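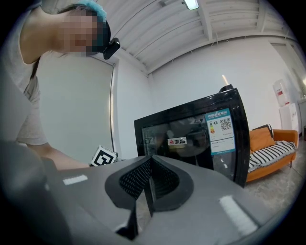
Boltport open day: can a machine do the dishes yet?

I have been promised a household robot for most of my adult life, so when Boltport announced an open day in Altden in July, I put my name down the same evening. The invitation said visitors would see "everyday chores, learned from people." I wanted to see a chore, any chore, done from start to finish by something with a plug.

Getting there takes some patience. The bus from Altden station drops you at the wrong end of an industrial park, and the signs for Boltport stop at the second roundabout. I walked past a tile wholesaler twice. Doors opened at 10 a.m., coffee was free and decent, and by half past there was a line for the badge printer, which had jammed. A man with a paper clip fixed it.

The tour started with a talk. The slides were about what you would expect: an aging population, busy families, a drawing of a robot folding a towel with a smile on its face. Then came the numbers. Boltport says it wants 2000 hours of people doing ordinary chores before it trains the version it plans to sell. It has 191 so far. Our guide gave that figure quickly and moved to the next slide, but I wrote it down, and I kept coming back to it all day.

After the talk we went through to the practice rooms, and I will say this for them, they look like places where people live or at least eat lunch. White corrugated metal ceiling, a microwave with the energy label still on the door, an orange sofa with a striped cover, a water dispenser against the wall. No marble counters, no fruit bowl polished for the brochure. If you are going to teach a machine about homes, a room with a slightly ugly sofa seems a fair place to start.

The work in these rooms is done by people. They use a gray gripper with two black fingertip pads, textured on the inside like a fine mesh, and they do the chore with that. The idea is that the motions get recorded and a robot arm with the same kind of jaw can later copy them. One person was working by the microwave in a light blue cap or hair covering, with a little black device clipped near the temple and one arm reaching down toward the gripper. There was a white cube with a bold black square pattern on it, the kind of marker a computer can find easily. My microwave at home has no such cube, and neither does my mother's.

I asked the guide whether the finished robot would need those patterns in the kitchen. The answer was "ideally not." I asked how it would cope with a microwave whose door opens with a button in place of a handle. The answer was that this is why they need more hours. I asked about grease. We went on to the next room.

They let visitors try a gripper, and I recommend it to anybody who thinks this is nearly solved. The task on our table was to pick up a teaspoon and put it in a mug. I have done this every morning for decades without giving it any attention. With two pads in place of ten fingers I pinned the spoon, lifted it, watched it swing round, dropped it, and chased it along the table. My best attempt got the spoon to the rim. A girl next to me who was perhaps nine did it on her second go and wanted to know if there was a harder one.

To be fair to Boltport, that half hour taught me more than the slides. You find out how much of a chore is feel. You know when a lid is about to give. You shift a wet plate in your hand without looking. All of that has to get into the machine somehow, and I came away less sure than ever how it will.

The live robot was saved for after lunch. Its name is Mägi, and it is an arm on a wheeled base about as tall as a kitchen counter. The chore was to clear 3 plastic cups from a table into a tub. The first cup went in neatly and people clapped. The second took a long time, with the arm stopping over it and backing off and stopping again – you could feel the room leaning forward to help. The third was knocked on its side and rolled, and a staff member put it upright again. Then Mägi picked it up and there was more clapping. The whole thing took 20 minutes, counting a restart. I could have cleared the table on my way to the restroom.

There was also a stand from Grurnov, who make shelving for small shops and are looking at machines to restock it overnight. I found them the most believable people in the building. They were not talking about homes at all. Their pitch was one shelf, one size of box, the same gap every time, lights on or off. They had a box going back and forth on a short track, and it went back and forth for as long as I stood there. They also told me plainly that a torn box stops everything until a person comes in the morning. I would put money on that sort of job arriving well before anything that can be trusted with my glasses.

What bothered me was the space between the two. The front hall was full of banners about evenings given back to families. Ten yards away a person was patiently working by a microwave so that a machine might one day have a go. That is slow, careful work, and the people doing it seemed good at it. The banners should be taken down until it is further along.

Some practical notes if you go next time. Wear flat shoes, as the floors are hard and there are few chairs. The practice rooms get crowded before noon and are much easier at about 2 p.m. Bring your own lunch, because the sandwich van runs out. Children are welcome and will be better than you with the gripper. Parking is free, but the last bus back to the station leaves at 5:15 p.m., and I missed it.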